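Ticket: catalog import drops items with no error
Product: Mimus store manager, hosted
Status: open, waiting on customer

Import stops at 1,000 rows every time. File has 3,000. No error, green check mark, "import complete", the works. Ran it before lunch, ran it again after, same result. The cut isn't random either, it's always the first 1,000 in the file and then nothing.

What I've tried so far:
- saved the CSV again out of a different spreadsheet program
- took out all the accented letters
- other browser, private window
- logged out, logged in, cleared cache
- deleted the imported items and started from scratch (took forever, bulk delete is painfuly slow btw)

Log from the import page says "finished" and a time, nothing else. Is there a longer log somewhere? Export works fine. Orders work fine. Photos that were already uploaded still show up on their listings, colors all OK. Etim tumblers in green, pink and light blue:

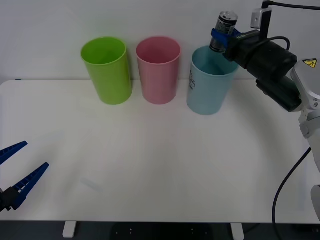
Buno: thanks for the detail. Can you check which plan the account is on? The starter plan has a row cap per import and the old import page doesn't warn you when you hit it. If you're on starter, split the file and keep the header row in every piece. If you're not, please send the file as is, don't re-save it first. The long log is under Settings, Tools, Import history, then click the time stamp.

OK checked. Not on starter, we moved up in January. Billing page says so. But the import history page still has the old plan name in the corner, so maybe thats it? Looks like half the system knows and half doesn't.

Long log, last lines:

row 998 ok
row 999 ok
row 1000 ok
limit reached, closing
status: finished

So it is a limit. Would be nice if "limit reached" showed up on the page where a person might see it.

Split the file for now. First piece went in. Second piece went in but 15 items came up as duplicates and got skipped. They're not duplicates. They share a product name but the color column is different, and the importer seems to match on name only. Old importer matched on name + color. Did that change? All 15 are drinkware, same supplier (Roltus), and the ones that got skipped have photos waiting in the media folder with no listing to go to.

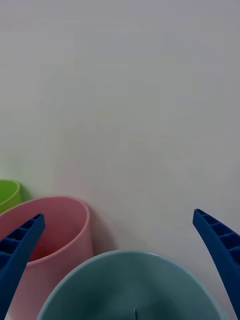
Third piece not tried yet, don't want to make more of a mess before I know what the match rule is. There's a dropdown for "match by" on the import screen but it's grayed out for me. Could be the plan thing again.

So 2 questions:
- can someone flip the plan on the import side so the cap goes away
- how do I get match by item number instead of name

Item numbers are filled in for every row, no blanks, I sorted and checked. Column is called item_no. If it needs to be called something else tell me and I'll rename it.

File attached, not re-saved. Log attached too. Store is live so please don't run a test import on it during the day, after 9 pm is fine.

Edit: dropdown just came back after I logged out on my phone. Still grayed out on the desktop. Leaving the third piece alone untill I hear from you.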